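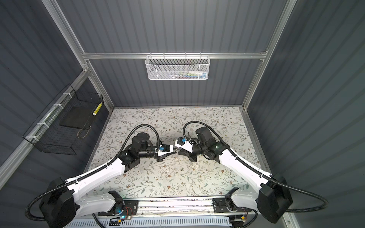 Nobody under forty watches the opening credits anymore and the shows know it, Cuiping Cui wrote under my last column, so why should they spend money on a song?

OK. Fair question. I've been chewing on it since September and I still think she's wrong, or half wrong. Let me try to get this down before I lose the thread.

Start with Nellcombe. If you grew up with it you're already humming. Kids at a boarding school, a lake, a teacher with a secret, 165 episodes of it. I couldn't tell you the plot of most of them. But the theme? Every word. The drum bit before the title comes up. I knew who was new in the cast that season because they'd turn around and smile at the camera during the second verse. My brother and I had parts. He did the guitar. I'd come running from the kitchen with a bowl of cereal slopping over my hand because the song meant it was starting, and if you missed the song you'd missed the show, sort of.

It was a bell. That's how I think of it. Dinner bell, school bell, whatever. Everybody in the house heard it and knew where to be.

Now it's a title card. Two seconds, a low hum, the word in skinny white letters. Then a dead body or someone making coffee.

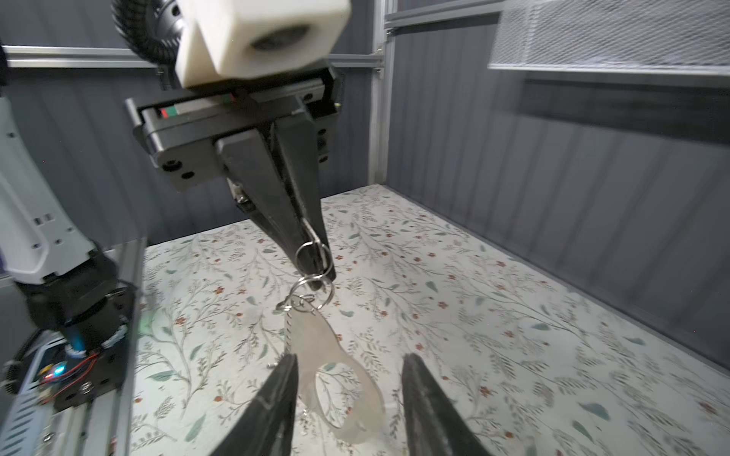
**Jianguo Kang**

And when there is a real opening, there's the button. Skip. It pops up before the first note is done, like the app is embarrased for you. I press it too. I'm not a saint. You're watching four episodes in a row on a weeknight and yes, by the third one the song is just a thing between you and finding out who took the money.

But look at what we trained ourselves into. The song got annoying when the episodes got dumped all at once. Once a week, thirty seconds of music is a treat. Four times in one evening, it's a toll booth. So they cut the song and kept the dump. Wrong one to cut, if you ask me, and Cuiping didn't.

Her bigger point is money, and I'll give her some of that. Songs cost. Somebody has to write it, sing it, clear it. Fine. But watch any episode of Ledel and tell me they're short on cash. Helicopters! Rain machines! A whole fake harbor for one conversation. They could find a guy with a keyboard.

What I miss is more than the tune, though. The old openings told kids what kind of thing they were about to watch. Goofy, scary, sad-but-it'll-be-okay. You settled in. My niece watched the first episode of Savard with me last month and asked me ten minutes in if it was supposed to be funny. I didn't know either. It is supposed to be funny, I looked it up.

She's 8, and she can't sing one theme from any show she likes. Not one. She can sing Azar, which went off the air before she was born, beacuse I sing it doing the dishes. So it's not that kids today don't want them. Hand one over and they'll grab it.

I'm not asking for ninety seconds with the whole cast laughing on a pier. (I'd take it.) Thirty is plenty. Give the composer a credit people can actually read. Put the skip button somewhere small and let it show up late, after the drums at least. Change one shot halfway through the season so the kids who sat through it have something to yell about.

And Cuiping, I'm well under forty. I still sit through Nellcombe reruns, song and all, both verses.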